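Print this page | E-mail this page

Drellarness notebook, laundry bay
March 23, 2025

OK, so the rules sheet. Leif Kragh asked me last week why we have two of them taped up in the bay and why they disagree about the door, and I didn't have a good answer, so most of today went into making one sheet out of two. I'm writing down how I got there while it's fresh, since otherwise in August I'll be asking myself the same thing.

Background for whoever picks this up: the older sheet came over from the Drarwood setup, where everything was loaded from a cart and the arm never went past the rim of a machine. The newer one Grethe Þrastardóttir wrote when we started doing drums. Hers is better (sorry, Drarwood!) but it assumes you already know half of it. I read both, then went through the run log and pulled out every entry where a person stopped the arm by hand. We have 3,112 runs in the log now and 1,762 of those are drum runs, so there's plenty to look at. I only read the notes field. If the note said "oops" and nothing else I skipped it, and there are more of those than I'd like. Please, please write a whole sentence.

The stops that got a real note mostly land on the same spot, the edge of the opening. Going straight in is fine. It's coming back out with cloth that gets people reaching for the button, as the fingertips start wide, the cloth hangs down over the lip, and then something or other wants to catch. The latch plate is on the left side of the ring and it's exactly the sort of thing a sleeve finds.

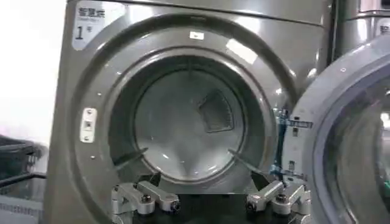 So the first rule on the new sheet is about speed at the rim. Grethe's version said "slow near the opening," and I've been in the room when two people argued about what near means. New wording: the arm drops to the slow setting before any part of the hand crosses the ring, and it stays slow until the whole hand AND whatever it's holding are clear. The second half is the part we kept skipping. I skipped it too, twice this morning, and I wrote the thing.

Second rule, doors. Drarwood said close every door you aren't using. Grethe said the door of the machine in use gets opened all the way and then left alone. You can see how both ended up on the wall! I went with Grethe, plus one line saying the operator checks where the open door sits before the arm is enabled. A half-open door is the worst of everything. It drifts, the planner thinks it's somewhere it isn't, and you get that horrible little tap on the glass.

Third, hands. Any time a person's hand goes in a drum, the arm is disabled first, with the button, and the person who pressed it is the person who reaches. No shouting "is it off?" across the room. I had this as rule seven in my first draft and Leif moved it up to three with a big arrow. I think he'd have put it at one if I'd left him the pen.

Then baskets, which neither sheet covered at all. We've been putting them wherever there's room, and then the next operator starts from a layout that doesn't match their notes. I don't want tape squares all over the floor. What I do want is for the baskets to go down before the run starts and stay put until it ends. If you have to move one, stop, move it, and log it. Leif thinks logging every basket shuffle is overkill. We'll try it for 15 sessions and see if the log is any use to anybody, and if it isn't I'll cross it out and he can gloat. 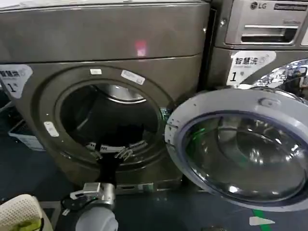

Head view at the left washer. Door open on the right, beige basket down at lower left with the green fabric in it.

After lunch I did a dry read-through with the sheet in my hand, pretending to be someone who'd never been in the bay. Good exercise, do recommend. I got stuck almost right away on "confirm drum is clear," because clear for loading means empty and clear for unloading means nothing but the clothes you're about to take out. Changed it to "look in the drum and say out loud what's in it." It feels silly for about a day and then you stop noticing. Dark clothes in a shadowy drum are easy to miss if you only glance from standing height, so bend down.

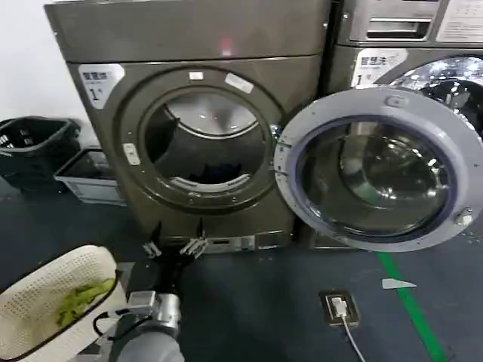 Head view, dark bundle at the bottom of the drum. Floor outlet and plug to the right of the arm.

Cables! That outlet is now its own line. If anything is plugged in there, the cable gets walked with your eyes from end to end before the arm is enabled, and nothing with wheels crosses it. Same check picks up bits of paper and other litter. I'd love a flat cover for the cable and I've asked Gunnlaugsson about one, no answer yet.

Things I left out on purpose:
- Detergent. Separate sheet, Grethe has it.
- The Talance fingertip swap. It has a procedure already and I don't want two of those as well.
- Anything about running a wash cycle with the arm enabled. We don't do it. If we ever want to, that's a meeting.

Still open: how often to check the fingertips for burrs. Leif says every morning, Grethe says by count. Almost 3,000 grasps on the current pair and they feel smooth to me, but I'm going by thumb and that's hardly a standard. For now it says every morning, with the result written down even when it's boring.

Both old sheets are down and in the back of the binder. New one is up at eye level by the door, one page, big type. Scribble on it if something's wrong and put your initials so I can come find you.

Comments (3)

Leif Kragh
Happy with three where it is. Could "slow setting" say which one? There are two of them in the menu, and the upper one isn't very slow.

Grethe Þrastardóttir
Saying the drum contents out loud works better than I expected, we did it all afternoon. Can we add pockets? I keep finding coins.

Leif Kragh
Pockets yes. Still no to the basket log.

Print this page | E-mail this page

Contact the notebook editors | © 2025 Drellarness | Back to top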